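### 3.2 Collection of demonstrations

The Groltska student project took place over one term at Hirkent and formed part of the automation module. Students worked in pairs with a hand-held gripper, which they moved through each task themselves while its camera recorded. Every pair was asked to complete 40 demonstrations, and 379 were kept for training after checking. Thin plastic film was chosen as the main material, as the Gumitz task set used in earlier years had contained rigid objects only.
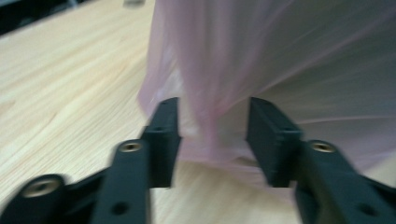 **Figure 2.** Hand-held gripper with a fold of pink plastic bag between its two contact pads.

Students were told to bring the pads level with the gathered part of the bag before closing. Fast approaches caused blur in the recordings, and the marking scheme was changed in July to reward slower movement. Blurred recordings were kept in the set where the position of both pads could still be judged.

The second group of tasks combined the bag with an upright container on the table. A partner was permitted to hold the top of the bag by hand, so that the student with the gripper could attend to the container alone.

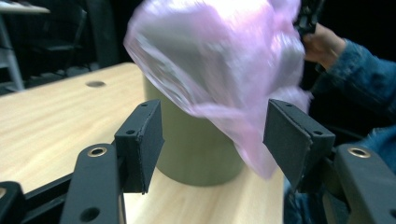 Partners changed roles after 20 demonstrations. The Esquivel labelling tool was then used to mark the start and end of each attempt, and 8 recordings from each pair were labelled a second time by another pair. Differences between the two sets of labels are reported in Section 4.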